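Deveck Interlocking Floor Matting, Grey

The Deveck range is supplied by Plutiden for use in school halls, community rooms and light workshops. It is intended for rooms where a hard floor is tiring to stand on for long periods, and where the covering must be lifted and stored from time to time.

Each pack contains 50 mats and one set of edging pieces. The mats are joined by hand and require no adhesive. Orders may be placed under stock number 3866, and edging is also sold separately for rooms with alcoves or more than one doorway.

Preparation of the floor

The existing floor should be swept, washed and left to dry fully before any mats are put down. Raised nails, loose tiles and old adhesive should be dealt with first — the matting will follow any unevenness beneath it. Packs should be opened and left in the room overnight with the mats lying flat.

Laying should begin at the centre of the longest wall and proceed outwards. A gap of 2 cm is to be left along every wall to allow for movement in warm weather. Mats may be trimmed with a sharp knife and a metal rule, cutting from the underside.

Marking out

Many customers mark their floors for classes, storage bays or walkways. Low-tack tape is recommended for this purpose. Paint and permanent markers are not covered by the guarantee. Tape should be pressed down firmly along its full length.
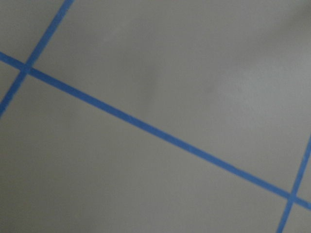
Any tape in regular use should be renewed at the start of each term, and residue may be removed with warm water and a mild soap. Solvents must not be used, as they dull the finish and may weaken the joints.

Price and delivery

The price is 799 per pack, excluding delivery. Delivery to upper floors is by arrangement only. Unopened packs may be returned; trimmed mats may not. The Stokholm storage trolley, which holds one full pack, is listed separately.

Comments

hallbookings: Laid ours in July and the joints are still tight. The edging by the double doors does lift a little.

R.T.: Does the trolley go through a standard doorway? The page does not give a width.

greenroom2: We have had this down for over 2 years. Wash it more often than you think you need to.

Related items

Deveck edging pieces, grey
Stokholm storage trolley
Jiang entrance mat, ribbed
Plutiden low-tack floor tape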